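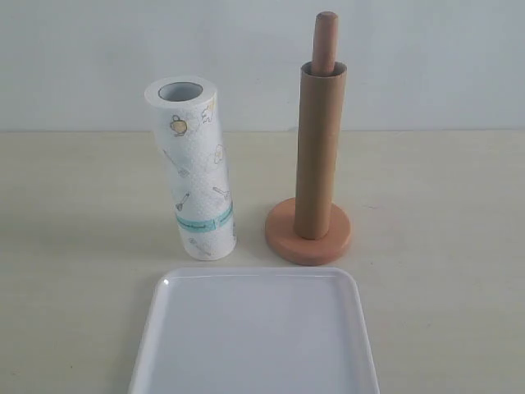
*New roll next to the holder, old tube still on the post.*

May 27, 2023

Paper towel day at the bench! The last roll is finished and I have a fresh one out, the kind with little kitchen drawings all over it (there's a teapot or a kettle, a spatula, and some pale yellow animal I can't name). It has a teal band around the lower part, so peel that off before loading or you'll be picking bits of it off the first few sheets like I did in April.

I'm sticking with the wooden holder. The Pletell one on the wall at Barbosa looks neat, but it takes two hands to tear a sheet and I usually have one hand full of something sticky. With an upright post you just grab and pull – well, you grab and pull and sometimes the whole thing comes along.

Things to do:

- old tube off the post, into the tube box (we're at 20, I want 30 for the seed starting trays)
- wipe the white tray before anything goes back in it
- ask Wultilico if they still sell the plain rolls by the case

I'd also like to try a heavier base. There's a scrap of oak left over from the Reltau shelf that might do, if I can find the long screws.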